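In Defense of the Draft

Every house on my street is being sealed up like a jar of pickles, and I would like to say a word for the jar with the loose lid.

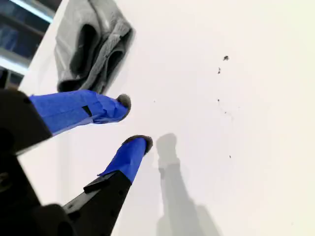
Despina Athanasiadis wrote in after my last column to tell me that a drafty house is a moral failing with a chimney on top. She had her attic insulated in June, when it was 37 degrees hotter up there than on the porch, and she has not worn a sweater indoors since. She wants to know what exactly I am holding out for.

Fair question. I own a two-story frame house that was put up by a man who believed in lumber and did not believe in corners. The wind comes in under the back door, goes up the stairs, looks around the bedrooms and leaves through a light fixture. I know its route the way other people know their mailman's. My heating bill for the whole of last winter was $3,791, and I paid it with the face of someone who has been asked to fund a war.

So I am no enemy of insulation. I have read the brochures. I have a drawer of them. What I object to is the order in which things get sold, and the tone of voice they get sold in.

Take the fellow from Hullness, the outfit with the green vans. I asked him to look at one cold room. He stayed for two hours, drank my coffee, and came back with a plan for the whole envelope. That was his word, and he used it a lot. Spray foam in the rafters, dense stuff blown into the walls, new siding over that, and a machine in the basement to bring in fresh air once all the fresh air had been shut out. I asked him what the machine was for. He said that a tight house needs to breathe. I said mine was breathing already. He wrote something down.

The machine, by the way, is called the Stenov, and it costs more than my first two cars. It has filters you replace every season. I can see the logic. A sealed house does need ventilation, and people who skip that part end up with mold behind the dresser and windows that weep all January. But I would have liked to hear about the filters before page 26 of the proposal.

Then I did what I should have done first and got a second opinion, from Rallis, which is one woman and a ladder. She put a big fan in my front door, turned it on, and walked me through the house with the back of my hand held out like I was meeting royalty. Cold air was whistling in at the attic hatch. It was whistling in where the pipes come up under the kitchen sink, through a hole you could have passed a grapefruit through. It was whistling in at the dryer vent, whose flap had been stuck open since a previous administration. The windows, which everybody had told me to replace, were old and ugly and leaking hardly anything.

Her list fit on the back of an envelope (a real one). Weatherstrip the hatch and glue some foam board to the top of it. Fill the hole under the sink. Fix the flap. New sweep on the back door. Caulk along the sill in the basement. Then, she said, live in it for a winter and see how you feel about the attic.

The materials came to $60. I did the work over two Saturdays, badly, and I got caulk on the dog. The cold room is now a cool room. The wind still gets in, but it has lost its confidence.

I will probably do the attic next. Despina is right about attics. Heat goes up, and mine has been going up and out and warming the undersides of squirrels for longer than I care to think about. If you have three inches of gray fluff up there and you live anywhere with a real winter, you should add to it, and you should seal the gaps underneath before you bury them. I concede all of that. What I don't concede is that I should have started with a loan.

Our town's rebate program makes this worse. It pays nicely for new windows and for the big packages. For a tube of caulk it pays nothing. Nor does it pay for the hour with the fan, the single most useful hour anyone has spent in my house, my wedding reception included. So people do what they are paid to do. My neighbors on Pan Street put in a full set of windows, very handsome, and they still keep a rolled-up towel against the front door. I have stepped over it. I have been asked to put it back.

Pay for the test, I say, and make it the thing you have to do before you get a dime for anything else. Let the salesmen come afterward, with the numbers already on the kitchen table where everybody can look at them. Some of them will do fine. A few might even leave with a smaller job than they came for, and I would like to be in the room for that, in my sweater, holding the door.

As for the draft itself, I left one. It's a small one on the stair landing, where the window never did close all the way. In the spring you can smell the neighbor's lilacs through it. Despina will write in about this, and she has my address.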